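Moving the piano out of the front room — am I crazy?

fluteandfiddle
Posts: 212

Hello everyone, and sorry in advance, I do go on. My mother left me her old upright, a Lysenko, and it has lived against the outside wall of our front room since we moved in. My husband would like the space for a proper dining table. I keep walking past it and touching the lid, which tells you how it is going. The tuner (Vsevolod Yatsenko, a lovely patient man who has looked after it for years) thinks it would be happier on an inside wall anyway, away from the window. The only inside wall long enough is in the back bedroom, and that means a hallway with a turn in it and 2 steps down. Has anyone done this without tears?

marshwren70
Posts: 1,940

Not crazy at all! We moved ours in October and I wish we'd done it years before. Get people who do pianos for a living, though. We had 3 men and a skid board and they were gone before lunch. Measure the turn with the doors off their hinges, and don't forget the baseboards, which stole a good inch from us.
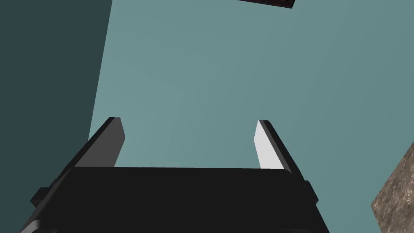
Your tuner is right about the outside wall, and I'd listen to him over any of us. Ours used to go flat in the bass every winter and it has been much steadier since. As for getting it around the corner, think of those two fingers standing up side by side in my picture, with the wide gap between them. Your hallway wants to be like that, plenty of open space between one side and the other before anything heavy goes in. If you're down to a hand's width on each side I would say stop and call somebody.

Oldpedals
Posts: 88

I'm going to disagree, kindly I hope. A piano in a back bedroom is a piano that doesn't get played. My sister moved her Fidura into the spare room and it turned into a shelf for sweaters. If it has held its tune by the window with regular visits from Mr. Yatsenko, leave it be and buy a smaller table.

marshwren70
Posts: 1,940

Well, mine gets played more than ever, Oldpedals, and I think it's the door that does it. I can shut it and make all the mistakes I like.

Oldpedals
Posts: 88

Fair enough, I hadn't thought about the door. I still say try the smaller table first.

fluteandfiddle
Posts: 212

Thank you both, this is just what I needed. I measured this evening and with the bedroom door off we have up to 2 inches to spare at the turn, so I'm calling the movers on Monday to have them come and look before I promise anybody anything. How long should I let it settle before it gets tuned again?

marshwren70
Posts: 1,940

We gave ours 3 weeks. Ask Mr. Yatsenko, he'll know what that piano likes.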